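Speaker notes, handwriting talk, Ceris library
Jan 12, 2022

Wait for the back rows to sit down. Water is on the left side. Don't start with the joke about doctors, everyone starts with the joke about doctors.

OPENING
So, hi! Hands up if you wrote something by hand today. Signing for a package counts. Now keep your hand up if it was longer than a sentence. (Usually most of them drop. If they don't, say "okay, my kind of room" and move on.)

I quit writing by hand for 8 years. I didn't decide to, I just got a job at Prernora where everything was typed, and then one September my aunt died and I had to write thank-you cards to people who'd sent food. I got through 2 of them and my hand cramped up so badly I had to go lie on the couch. And they looked awful. They looked like a kid had written them on a bus.

Pause here. Let it be a little sad.

WHAT I DID ABOUT IT
I started copying out recipes. Nothing fancy, just recipes I already cook, because I didn't have to think about the words. Tell the plum cake story if there's time (short version!! skip the neighbor).

Things I noticed:
I was squeezing way too hard. If your knuckle goes white, that's you too.
I was writing from the fingers. Try it from the forearm, big loops in the air first. Make them do it. Yes, all of them, it's fun, and it wakes people up after lunch.
Lowercase r was the worst one. It looked like a v, it looked like an n, it looked like nothing. I spent a whole week on r.
Slow is fine. I time myself sometimes and I'm still slower than I was in high school, and I've quit caring.

Then I set myself a goal of 1,000 words a week in a notebook, by hand, on any subject at all. Some weeks it was mostly complaints about the parking at Mousavi. When I hit 3,000 words total I went back and compared the first page to the newest one, and I got kind of emotional in my own kitchen.

(Read the first page out loud, then the newest. Bring the notebook! It was on the hall shelf last time and I had to fake it.)

WHAT TO WRITE WITH
People always want a shopping list here and I don't have one. Use what's in the drawer. Pencil drags a bit on the paper and that slows you down, so I like it for practice. A pen with a rubber grip is kinder if you squeeze. Click pens are great until you're nervous, and then everyone around you hates you. 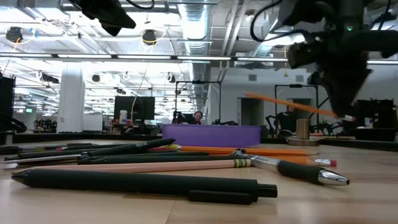

Przemysław Gajewski wrote to me after the Plolby version of this talk to say that he'd gone the other way: he switched to writing with his left hand after a wrist operation, and he thinks adults give up too early because they compare themselves to their old handwriting. He told me to stop showing the before and after pages, or at least to show an ugly one from the middle. Fair point. Read a middle page too, the one with the dentist.

CLOSE
Pass out the cards. One card each, one pencil each, write to somebody you owe a note to. Five minutes, no talking. I'll write one too.

Stamps are in the envelope by the door. Ask for the pencils back.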